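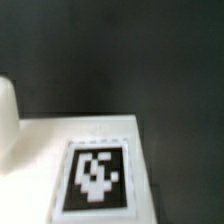
Lộc Đinh

Chapter 2
Who Pays When a Truck Goes Missing?

I spent my first April as a court clerk reading cargo theft files, and I kept getting them wrong. I'd see a stolen load and think, okay, robbery, next! My boss would hand the folder back and ask me who had the keys. I got really tired of that question, and now I'm going to ask it of you for a whole chapter (sorry).

Take the Lombardi case, which we'll keep coming back to. A driver hauling 1191 cartons of cough syrup for a wholesaler called Catus pulled into a rest stop near the state line. Two men walked up, one of them showed a gun, and they drove off with the truck. Pretty simple so far, right? Then the police found the trailer behind a warehouse rented by a company named Prukar, with 1038 cartons still inside and the seals cut.
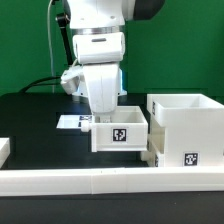 So now we've got a robbery at the rest stop, and maybe a second crime at the warehouse, and those two don't need the same people or even the same kind of proof. The warehouse manager swore he thought the load was a regular delivery. Did he know it was stolen? Should he have known? Those are different questions, and in a lot of states the answer to the second one won't get you a conviction by itself.

Before you read the statutes in section 2.1, grab some paper and write down every person you'd want to interview, starting with the driver. Keep the list handy – we'll be crossing names off it when we get to the warehouse manager's statement.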